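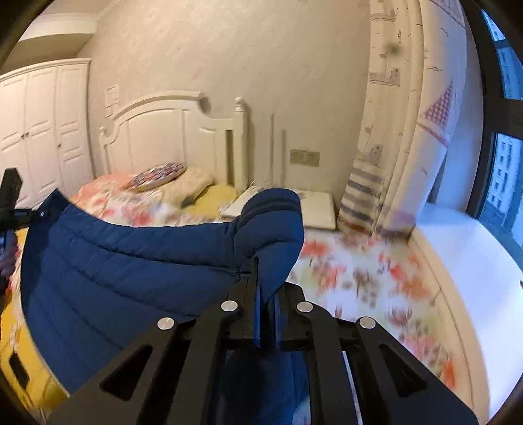
La doudoune bleu marine, côté chambre.

Mercredi 19 février

Match en retard hier soir contre Talpur, gagné 2-1, et je n'ai pas grand-chose à redire sur le résultat. La première mi-temps était mauvaise. On a perdu presque tous les duels au milieu, le terrain était lourd, et leur numéro 8 faisait ce qu'il voulait. Ils marquent sur corner, deuxième poteau, comme au match aller. On savait que le ballon irait là et on a quand même laissé leur défenseur central sauter seul.

À la pause, Talha Yousafzai a changé deux choses. Il a descendu Rafferty Dvorak d'un cran, devant la défense, et il a sorti notre ailier gauche qui ne revenait plus. Je n'étais pas convaincu pour Rafferty, qui a joué avant-centre toute sa vie, mais il a gratté des ballons et surtout il les a donnés simplement. L'égalisation vient d'une de ses passes, dans le dos du latéral, centre en retrait, frappe à ras de terre. Le but de la victoire est plus chanceux. Coup franc excentré, tout le monde rate le ballon et il finit au fond.

Il y avait 300 personnes au stade, chiffre donné au micro. Pour un match de semaine en février, c'est bien. La buvette n'avait plus de café à la mi-temps, par contre.

Au classement, ça nous met troisièmes, derrière Naklow et Ekora. Naklow a deux matchs de plus que nous. Ekora, je les ai vus une fois cette saison et ils m'ont paru au-dessus, surtout physiquement. On va chez eux dans trois semaines. Entre-temps il y a Flomimora à domicile, qui n'a plus gagné depuis l'automne, et c'est le genre de match que ce club sait très bien perdre.

Un mot sur Yousafzai, parce qu'on m'a écrit à son sujet après mon dernier billet. Quand il est arrivé en août, j'avais dit ici que je trouvais le choix bizarre. Il n'avait entraîné que des jeunes et il reprenait un vestiaire où la moitié des titulaires avait plus de trente ans. Je maintiens que la préparation a été ratée, on a mis cinq journées à gagner un match. Depuis, l'équipe est mieux organisée, les remplaçants entrent avec une idée précise de ce qu'ils ont à faire, et on encaisse moins. Son nom circule pour le trophée d'entraîneur de l'année du district. Je ne sais pas s'il le mérite plus que celui de Naklow, qui travaille avec un effectif plus court. Je voterais quand même pour lui si on me demandait mon avis.

Ce qui m'inquiète davantage, c'est la défense centrale. Notre capitaine a pris un carton à la 82e pour une contestation inutile, et sauf erreur de ma part il est suspendu pour Flomimora. Derrière lui, il y a un garçon de dix-neuf ans qui a joué 33 minutes en tout cette saison. Il est bon de la tête, un peu lent quand il faut se retourner. J'espère que Rafferty restera devant lui, à la même place qu'hier.

Côté pratique, pour ceux qui veulent faire le déplacement chez Ekora, le trajet fait 95 kilomètres et le car partira du parking du stade. L'heure n'est pas encore fixée, je la mettrai ici dès que je l'ai. Les inscriptions se font au guichet les soirs de match, il faut payer sur place, en espèces. L'an dernier plusieurs personnes sont venues le matin même sans s'être inscrites et sont restées sur le parking.

J'ai aussi commencé à remettre à jour la page des résultats, qui s'arrêtait à décembre. Il manque encore les buteurs de deux matchs de coupe. Si quelqu'un a gardé les feuilles, les commentaires sont ouverts.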